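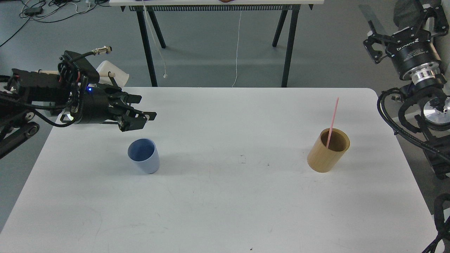 Feb 13, 2025. Open afternoon, small lab

Writing this up while my feet still hurt. Doors at one, last visitor out well after we'd started stacking chairs.

The plan on the whiteboard was three demos. By lunch it was one. The sorting demo went because Pilgate never sent the replacement belt, and the talking one went because it talked over the visitors. That left the cups: two arms, white table, blue cup, wood-grain cup, pink straw. Left arm brings the blue cup to the middle, right arm takes the straw out of the tall one and puts it in the blue one. Everybody goes "ah". That is the whole show and it took us since August.

Setup notes for whoever does it next time:

Home both arms before the door opens. The left one makes the noise when it homes, and a room full of parents hears the noise as an explosion.

Gripper force on the left at 80. I had it at 168 from the Andska tests, and for a plastic bottle full of sand that's fine. For a cup it is a bit much. We own fewer cups than we did this morning.

Straw leaning to the right. If it leans left the right arm comes at it from the wrong side, pauses, and then appears to think about its career. Seidu put a pencil tick under the rim so you can turn the cup to the same place every time. Works well, provided you look for the tick, and I forgot twice.

Blinds down on the car park side. The sun gets onto the table top about three o'clock and the cup finder starts finding cups that aren't there. We had this in August and wrote it down, and then put the note somewhere safe.

How it went: first group was the Adlow people, polite, coats on throughout. Ran clean four times in a row, so naturally I said "it's pretty reliable now" out loud. On the fifth the right arm picked up the straw, carried it across very smoothly and let go of it a hand's width short of the cup. A man at the back clapped. I think he meant it.

School group next. They wanted to know if it could do a milkshake, if it could fight, and if it got tired. Seidu Asamoah took the last one seriously and gave them a good five minutes on motor temperatures, and they loved him for it. One girl asked why we didn't just pick up the straw ourselves. I told her it was a research question. She wrote that down.

The woman from Greco asked the only question with money in it, what a gripper costs. I said 1,990 for the pair we're using and 3,270 for the ones we'd like. She nodded in a way I've decided to call encouraging.

Stop button got pressed once, by an elbow. Good test of the stop button. Recovery took too long though, and I filled the time by explaining calibration, and I could see people remembering other places they had to be. We need a restart that doesn't go through the laptop.

To do:
- second pencil tick, darker, on the outside where a tired person can see it
- restart on a key or a pedal
- ask Pilgate about the belt again, less nicely
- more cups (same blue if they still sell it, the finder has got used to it)
- retrain the straw release on the failures from this afternoon, logs are in the shared folder under "openday_bad". There is an "openday_good" as well, it's smaller
- sweep up, there's a bit of the old cup near the sink

Seidu wants to do the milkshake for the next one. I've said we'll see.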